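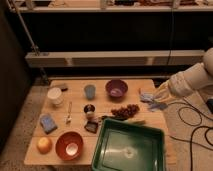

What makes a mixed table slow to tidy? Mostly it's the things that belong to two rooms at once, and in our diaries a cloth or a sponge held people up far more often than a bowl did.

I should back up a little, since the previous section left off with how we recruited households in Dreltstead and didn't say much about what they were tidying. By "mixed table" I mean a table where food, dishes, cleaning things and small odds and ends sit side by side, with no one kind of thing in charge. Nearly every home we visited had one. Sometimes it was the dinner table, sometimes a low table by the couch, and in one apartment it was an upturned crate that had plainly been doing the job for years (I grew fond of that crate!).

People kept a diary of their tidying through January. They wrote down what they picked up, where it went, and anything that made them stop. We ended up with 235 usable entries and 888 mentions of single items, and I read every one of them twice, the second time with the sorting labels covered up so I wouldn't just agree with myself. A stop could be a pause, a change of mind, or what several people called "putting it down again." I love that phrase and I've kept it as a label in the coding sheet.

### 4.1 Dishes go first, food goes in clumps

Cups and bowls were the easy part. People tended to clear them early, and their notes on them were short: "cup, sink" or "bowl, shelf," and on to the next line. Even a cup that had wandered a long way from the kitchen seemed to carry its address with it. When a dish did cause trouble, something was usually in it. A bowl with a few nuts at the bottom stopped being a bowl in the diary and became "the nuts," and then it had to wait while someone decided whether the nuts were still wanted.

Food was messier to code. I had started out with one label for all of it, and that lasted maybe an afternoon. Whole fruit behaves like an ornament. It can stay on a table all week without anyone feeling that the table is untidy, and more than one person listed an orange under "left where it was" with no further comment. Bunches and stalks are another story, as they need a container or a cold place, and people who had already cleared their bowls sometimes had to go and fetch one back. I now split food into things that may stay and things that must go somewhere, which is clumsy wording but has held up well.

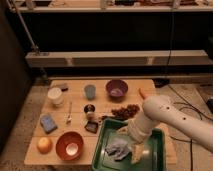 Our second label, the "holding place," came out of the diaries and wasn't in the original plan at all. A holding place is any container that takes things for now, before they have been given a proper spot: a basket on the stairs, a box lid, a dinner plate pressed into service. Trays were the most common by a long way, and I think the low rim does a lot of the work, because it marks off a patch without hiding what's in it. A crumpled cloth down in a green tray is still in plain sight, while the sponge lying over on the left of the same table is simply on the table. Both may be headed for the same drawer or the same sink. In the diary, though, the first would be written as "put away for now" and the second as "not done yet," and people were quite firm about the difference when we asked them.

That firmness gave me a coding headache. Does a thing in a holding place count as tidied? We went back and forth, and settled on counting it as moved but not as finished. If the diary later said where it ended up, we joined the two lines together. If it never came up again, we left it as moved. Some trays, I suspect, are still sitting there with everything in them.

### 4.2 Soft things

Cloths deserve their own few paragraphs. A cup has one shape and a cloth has as many as you like, so folding it is already a kind of decision. People wrote "folded it, then wasn't sure," or the other way around, "wasn't sure, so I folded it." Folding seemed to buy time. A cloth left in a heap got talked about as laundry, and a flat one got talked about as linen, with very little said about whether it was clean. I had expected cleanliness to settle the matter and it hardly came up.

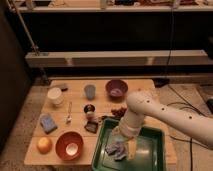

Figure 1. A mixed table with a bunched cloth in the green tray and the red-orange bowl beside it.

In Figure 1 the main item types from this section are all on the one surface. Take the sponge and the cloth. Under our first scheme they both fell under "cleaning," and the agreement between coders was poor. Splitting them into "soft, folds" and "soft, keeps its shape" fixed most of it. A sponge is hard to fold, so it never gets that extra moment of thought, and in the diaries it was either carried straight to the sink or skipped completely.

The flat dark thing in the middle of the table falls under another label, "unsure at a glance." I'd call it a bar or a wallet and wouldn't bet on either. Small flat items like that turned up all through the diaries, and people wrote about them with real annoyance! The usual move was to pick one up, look at it, and set it down in nearly the same spot. We code that as a stop with no move, and it's the only item type where stops of that kind outnumbered everything else.

We tried the scheme on 2 rounds of diaries before fixing it. The Ratov checklist, which we had used in our pilot, has a single line for "other," and most of what I've just described used to vanish into it. I still use the checklist for dishes, where it does fine.
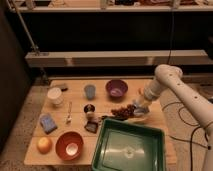

### 4.3 What the labels leave out

Three weak spots are worth airing before the results. The first is that a diary only holds what somebody cared to write, so very quick moves are surely missing. A spoon dropped into a cup on the way past would never make it onto the page.

The second is order. I've written as though people cleared dishes first as a matter of habit, but dishes are also easy to remember, and an easy thing to remember may drift to the top of a diary entry written that evening. The Vunex timing sheets, which the next section draws on, were filled in during the tidying and should help sort this out.

The last is that I chose the word "mixed" and then found mixed tables everywhere. A few diary keepers pushed back and said theirs was a fruit table, or a mail table, with some visitors on it. I kept their wording in the notes column, and Appendix B lists those entries under the names their owners gave them.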